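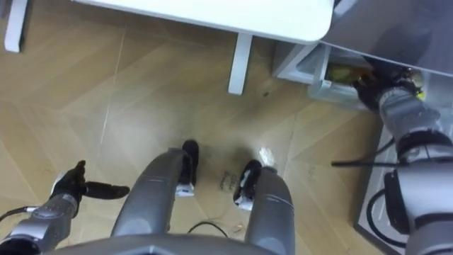
A low drawer fitted beneath a white table, slightly open, on a light wood floor.

THE SPACE UNDER THE TABLE
Low storage is returning to the small home, and the household that plans for it gains the most

For most of its history the small dining or work table has been treated as a surface and little else. Its legs hold it up, chairs are pushed against it, and the floor below is swept when guests are expected. In the apartments of the Rai district, where the typical living area measures 216 square feet, residents have begun to regard that floor as part of the home's storage. Low drawers and shallow bins now sit where there used to be dust.

The practice is an old one. Residents of Rai were keeping bedding and dry goods in shallow chests under their tables well before the present buildings went up, and the chests moved with the family. What has changed is the material. A pale, translucent drawer weighs little, can be washed at the kitchen sink, and gives some idea of what is inside before it is opened. It also looks at home beside white furniture, which continues to lead sales in the district's shops.

Jistilgate, the housing association responsible for 64 buildings in Rai and neighboring Prukham, included under-table storage in its household guidance for the first time this year. The guidance was prepared after a survey of 2101 tenants, in which respondents were asked to name the part of the home they found hardest to keep in order. The table came first. Closets, which the association had expected to lead, came third, after the entryway.

The explanation offered in the guidance is a plain one. A table is the nearest flat place to the door, and whatever is carried in is set down on it. Mail, keys, groceries and school papers arrive there during the day and are still there at supper. A drawer within arm's reach of the same table shortens the trip from the surface to the proper place, and short trips are more likely to be made.

The association advises tenants to give each low drawer one category of goods. Small wrapped items, dish cloths, tea packets and spare batteries all do well in a shallow space. Heavy goods do not. A drawer loaded with cans will sag in its runners within a season, and a person bending to pull it out takes the strain in the lower back. Anything used more than twice a day should be kept at waist height.

Drinks are a separate matter, and the guidance devotes a full page to them. Many families in Rai buy bottled tea and juice by the case and then have no settled place for the bottles once the case has been broken open. Two or three are set on the table, and the remainder stay in the entryway in their wrapping. 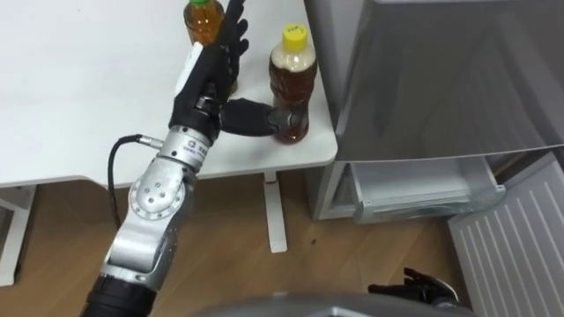 A bottle in current use belongs on the table, in the association's view, and there is no reason to hide it. Cap color is a convenient means of telling one drink from another, and families with children may wish to assign a color to each person. Bottles should be kept a hand's width in from the edge. A rounded corner is kinder to a passing hip than a square one, but it offers a little less room for a bottle to stand.

Unopened bottles may be stored below, provided that the drawer is deep enough to hold them upright. Where it is not, they should go to a pantry shelf. Laying them flat is acceptable for a day or so, though caps that have been opened once and closed again cannot be relied upon to seal in that position.

Drevon, a furniture workshop in Prukham, has supplied low drawer units to the district since the spring and reports orders of around 2000. Its standard unit is made to fit between the legs of a four-person table and leaves enough clearance for a broom. The workshop recommends that buyers measure at floor level as well as at the tabletop. Some table legs widen toward the base, and a unit ordered to the upper measurement will then fail to slide into place. Returns for this reason were common in the first month, and the order form has been revised accordingly.

The workshop also asks buyers to consider where they will sit. A drawer placed in the center of the table's length takes foot room from everyone. One placed toward an end takes it from a single chair, and in a household of two or three that chair is often vacant. The drawer should open toward the room, with clear floor in front of it equal to its own depth.

Care of the floor deserves mention. Light wood shows grit readily and scratches when a loaded unit is dragged across it. Felt pads are adequate under a fixed unit. Units on casters should have soft wheels, and these should be wiped at the same time as the floor.

Jistilgate suggests a short weekly review, with Tuesday evening proposed for buildings where recycling is collected on Wednesday. The table is cleared and wiped, the drawer is emptied, and empty bottles are rinsed and taken down. Tenants who took part in the trial reported that the work took less time than washing the dinner dishes.

The guidance is available to tenants at building offices in both districts. A second edition, covering the space beneath beds and benches, is planned for August.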